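Kenilow Yarns Brings Back Its Mitten Pattern, Now With Two Thumbs

Free knit-along opens in August, when wool is the last thing on anyone's mind
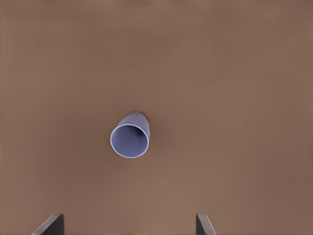
Kenilow Yarns will reissue its Okoth Mitten pattern this August as a free download, with a knit-along to go with it. The first version left out the instructions for the left thumb. Some 570 knitters wrote in. A few had finished the pair anyway and sent photos, which are now taped up in our break room.

The new pattern comes in five sizes and uses one skein of Givau, our worsted wool blend, for every size except the largest. That one needs a second skein – we checked this time. The cuff is ribbed, the hand is plain, and both thumbs are on page two.

Shops that carry Givau will have printed copies at the register while the first 1,000 last. The knit-along will be hosted by Erkier Wool Shop, evenings at 7, with chairs provided. Bring size 7 needles and any unfinished mittens from last time.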